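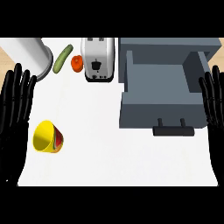
17/10/2024 – Holub quad, electrics and rear brake

Back on the Holub after leaving it since May. Charger shows green, pack reads 21 V across the main plug with nothing connected. Far too low for a 36 V pack, so the three batteries came out and were checked one at a time. Two hold a little charge. The third is flat and slightly swollen on one side. Not worth trying to recover. Ordered a matched set from Markik, same case size, spade terminals.

Controller: Jundent unit, original. Opened the cover, no burnt smell, one capacitor leg with a dull joint. Reflowed it. Resistance between phase wires is even on all three pairs. Hall sensor plug had green corrosion on two pins – cleaned with contact spray and a fibre pen, then greased.

Throttle: with a 5 V bench supply the signal runs 0.8 V to 3.6 V, smooth except for a flat spot just off closed. Magnet may have shifted in the grip. Left alone for now.

Rear brake: caliper seized on the slide pins. Freed with heat and penetrating oil. Pads are down to the backing on the inner side, disc scored but still flat. Lever cut-off switch works when pushed by hand but the lever doesn't reach it. Bent the tab out slightly and it now clicks before the pads bite.

Chain is the 86-link one fitted at Oltomside. Sags badly. Axle adjusters are already at the end of their travel, so either take out a pair of links or replace it. Sprocket teeth look hooked, which points to replacing both.

Weighed the frame with the motor in and batteries out, but the scale was on the uneven bit of floor. Repeat before writing it down.

To do:

- 40 A fuse holder, the old one has gone soft
- inner and outer pads
- chain and rear sprocket
- new crimps on the main leads, 8 mm² cable
- check left front wheel bearing, slight play at the rim

Key switch still untested.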